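Some questions come to me again and again by email, so I collected the answers on one page. If yours is missing, please write to me. I answer mostly in the evening, after the children sleep.

## What is the Cenia Craft Swap?

It is a monthly exchange for parents who like to make small things with their kids. Every family makes one thing on the theme and mails it to another family. In return you receive one from someone else. The theme for February is "Pockets."

## Who can join?

Any parent, grandparent or guardian with a child from 3 to 16 years old. Most of our families live in Prilbridge or Trirndale, but you can join from any place where the mail comes. Babies are welcome too, if an older brother or sister does the gluing.

## How much does it cost?

Joining is free. You pay your own postage, and I ask that you spend no more than 5 dollars on materials. Last year one family sent a very expensive doll, and the family who received it felt bad about their paper bird. I don't want this to happen again.

## My child is not good at crafts. Is this a problem?

No. My son made a snake from one sock and we mailed it with pride. Please don't repair your child's work at night, the other children like it how it is. 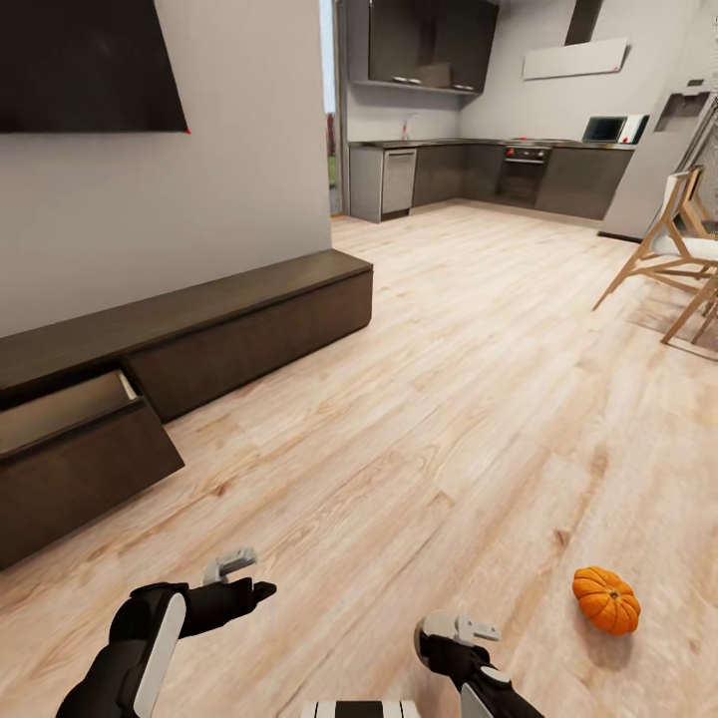 *A small orange pumpkin on a wood floor.*

## How do I get my partner family?

I make the pairs by hand, from the list of 80 families. You will receive an email with the name, the address and the ages of the children. Write back to me if there is an allergy or a pet that eats everything.

## What if our package doesn't arrive?

First wait one more week. After that, tell me and I will ask the other family politely. If it is really lost, the Navickas family keeps a box of spare crafts and sends one out.

## Can I show the things on my blog?

Yes, gladly. Please show only the craft and not the other family's name or address. For pictures of children, ask the parents first.

## How do I stop?

Send me an email with the word "pause" or "stop." You don't need to explain.

Eglė Avotiņš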